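Wondeo Stone Sealer and Daily Care Kit
For marble, limestone, travertine and other natural stone benchtops

From Pronby, makers of stone care products for home kitchens
Page updated 2025-05-26

If you've recently had a stone benchtop put in, congratulations! It's a lovely thing to live with, and we say that as people who have spent far too many weekends leaning on ours with a cuppa, following the veins with one finger when we should have been getting dinner on. Stone is generous like that. It does ask for a little looking after in return, though, and that is where the Wondeo kit comes in.

We put the kit together after years of answering the same phone calls. Somebody had wiped down their new marble with a supermarket spray, or left half a lemon face down overnight, and by morning there was a dull ring that wouldn't shift. Most of those calls could have been saved by a good sealer and a gentle cleaner, used together from the start, so we stopped selling them separately and popped them in the one box (with a decent cloth, as the cloth matters more than you'd think).
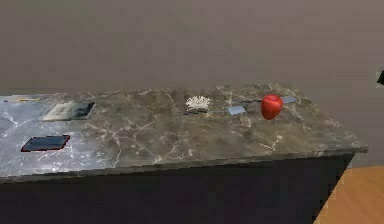 The sealer is a penetrating type, meaning it soaks into the pores of the stone and stays there, with no film on top to peel or go cloudy. It won't turn a honed bench glossy, and it won't take the shine off a polished one. What it does is slow things down, so that a splash of red wine or a drip of olive oil sits on the surface long enough for you to find the cloth. Please do still find the cloth. Marble and limestone will etch if you leave vinegar, citrus or tomato sitting on them, sealed or unsealed, and we'd much prefer to tell you that now than over the phone later.

What comes in the box

Wondeo Penetrating Sealer, in a tin with a screw cap
Wondeo Daily Cleaner concentrate, pH neutral, very lightly scented with lemon myrtle
2 lint-free cotton cloths, one for putting on and one for taking off
3 pairs of nitrile gloves, size medium
A fold-out care card that fits inside a cupboard door

Larger gloves are available if you leave a note with your order. We don't charge extra for the swap.

How to use the sealer

Start with a clean, dry bench. Clear everything off, kettle and toaster included, and wash the stone with the Daily Cleaner mixed to the strength on the label. Then leave it overnight. Stone holds on to moisture longer than it looks, and sealer put over damp stone tends to go patchy.

Try a small spot first, somewhere out of the way behind the tap or under where the fruit bowl lives. If you're happy with the colour once it has dried, carry on with the rest.

Pour a little sealer onto the first cloth and work it over the stone in overlapping circles, doing a section you can comfortably reach. Let it sit for the time printed on the tin, then buff off whatever is left with the second cloth. Don't let the excess dry on the surface. If it does go tacky, a bit of fresh sealer on the cloth will loosen it and you can buff again straight away.

Edges and corners want a second going over – the exposed edge of a slab is often thirstier than the top. The same goes for any cut-outs around the sink or cooktop, which cop most of the water.

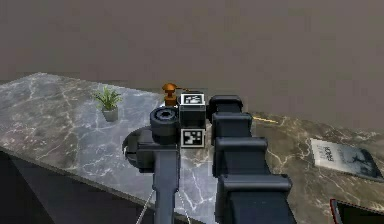

Looking after it day to day

Wipe up spills as they happen, use a board for chopping, and put a trivet under anything straight off the stove. For the everyday clean, a damp cloth and a capful of Daily Cleaner in warm water will do beautifully. Give the bench a wipe with plain water afterwards and dry it off, particularly on darker stone where streaks love to show themselves.

Things to keep well away from the bench: bleach, vinegar, cream cleansers, scourers, and anything in the cupboard that boasts about removing limescale. If you've got a stubborn oil mark, our Ayele Poultice Powder is the gentler way to draw it out, though it does need a bit of patience.

Choosing a finish

The standard kit is the Natural finish, and it suits most kitchens. If you have a dark or honed stone and you'd like the colour to come up richer, ask for Plusier, our colour-enhancing version. It goes on in the same way, but the change is permanent, so the test spot is really not optional there. We'd also steer you away from it on pale marbles, where it can leave a faint yellow cast.

Details

Product code: 4000
Price: $105, GST included
Suitable for: marble, limestone, travertine, granite, slate
Not suitable for: engineered stone, laminate, porcelain or glazed tile
Storage: cool, dry place, out of reach of children, cap firmly on

The current labels came in this April. Older tins hold the same formula and are fine to finish off.

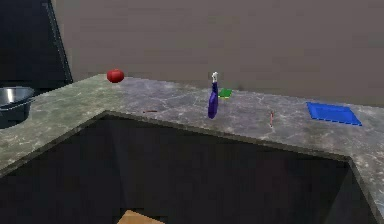 How do I know when the bench needs sealing again?

Drip a little water onto the stone near the sink and leave it for a few minutes. If it stays in a bead, the sealer is still doing its job. If the stone darkens underneath, it's time for another coat, and you'll usually find the busy spots need it well before the rest.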